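Gripper fault halts home robot trials at Dravudton lab

Fusedico has suspended part of its household robot program after a fault in its grasping software let an arm keep closing its fingers when it should have stopped. The company said the problem was found in simulation at its Dravudton site in July, and no one was hurt.

The fault affects the control package known as Chiang, which decides how hard a two-fingered gripper should squeeze and when it should let go. According to a notice the company sent to its trial partners, the software could lose the stop signal if a soft item folded between the fingers during a pickup. The arm would then carry on as if it had not yet touched anything.

The error showed up in a batch of 1,205 simulated pickups using cloth, bowls, balls and other household items. In five of those runs, the gripper went past its force limit and did not release until the run was ended by hand. The other runs finished without a safety alert, though the company said it is going back over all of them.
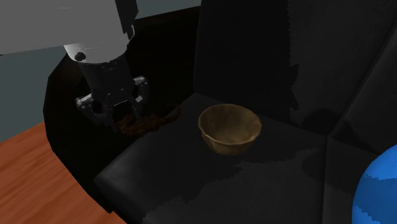 A simulated arm reaches for a piece of brown material on an armchair. Image: Fusedico

Soft goods are a known trouble spot for this kind of gripper. A rigid object pushes back as soon as the fingers meet it. A rag gives way, and the software has to work out from small changes in motor current whether anything has been caught. The notice says an update in the spring shortened the time allowed for that check – a change meant to speed up tidying jobs – and left too little margin when the reading was noisy.

Jundmont, which runs the test apartments where the arms were due to go next, said it had switched off the units it already had and would keep them off until a corrected version was ready. The apartments were not occupied at the time. Residents who had signed up for visits have been told by letter that the schedule will slip.

A second problem turned up while engineers were looking into the first. When a large object stood close to the gripper and overlapped the target, the software sometimes kept using an old estimate of where the target was. Fusedico rated this as less serious. It said the usual outcome was a missed grasp, but that a fast move toward the wrong spot could still knock something over or catch a hand.

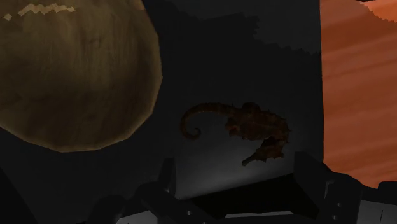
Gripper view from the simulator, with a large brown sphere beside a dark box-like object. Image: Fusedico

The corrected software restores the longer contact check and adds a separate cutoff in the gripper's own controller, so that the fingers open if the main program stops responding. It must get through 1,000 simulated pickups with no force alerts, then 400 on a physical arm behind a guard, before Jundmont will accept it.

Fusedico has asked partners not to return to the earlier version on their own, as some settings files are not compatible. Anyone with a Chiang unit should leave it powered down and keep its logs. The company has not given a date for restarting the apartment trials.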